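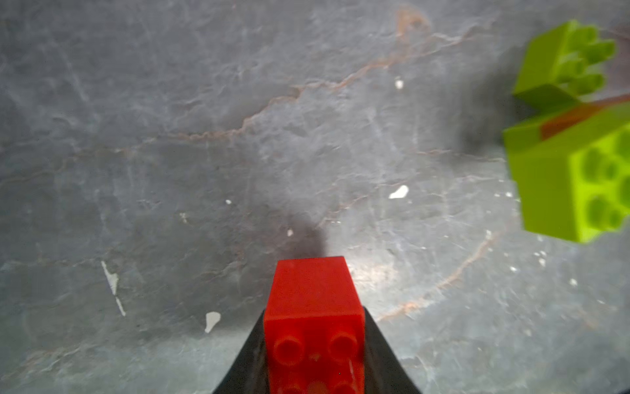 Pongsak Duangkaew

4. What the block-play studies measured

The claim that building with blocks makes children better at arithmetic is repeated so often that few papers bother to cite it. When a source is given, it is usually the Cullow study, which followed 171 children through two years of preschool. We went back to the original tables, and they support a good deal less than the later literature says.

The first problem is who took part. Parents in Cullow chose whether their child joined the block group, and those who did also reported reading aloud more often at home. No adjustment was made for this. The second problem is the outcome. Arithmetic was scored on a 15-item test that asked children to match shapes as well as count, and the gain sits almost entirely in the shape items (see Figure 2 for the type of material in question).

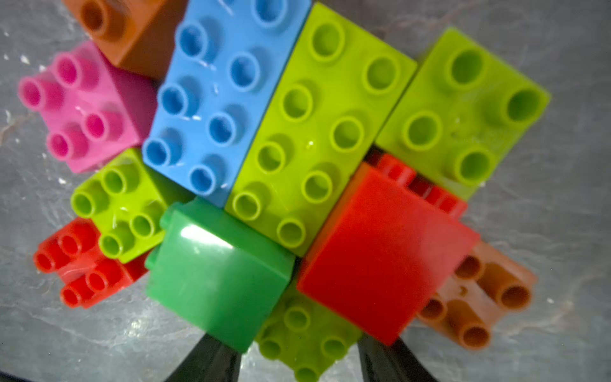
Figure 2. Large interlocking bricks with hollow studs, in mixed colors.

The Shibata replication did assign children at random, and it found no difference in counting by November of the same school year. It is rarely mentioned. Reviews that do include it tend to call it underpowered – a fair complaint, though Cullow was hardly larger once dropouts are removed.
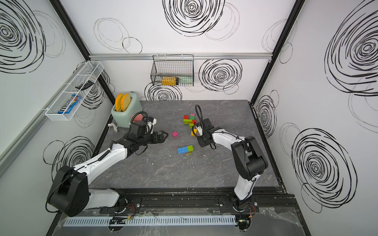

A further difficulty is that "block play" covers very different things. In Deveck, an adult sat with each child and named sizes and positions out loud. In Pritier, children were left alone with a box of 100 pieces. Pooling the two gives an average that describes neither. If the talk is what helps, then the same talk over a puzzle or a sink full of dishes might do as well, and none of these studies can rule that out.

We therefore treat the arithmetic effect as unproven and leave it out of the model in Section 5. The effect on shape matching is kept, with wide error bars.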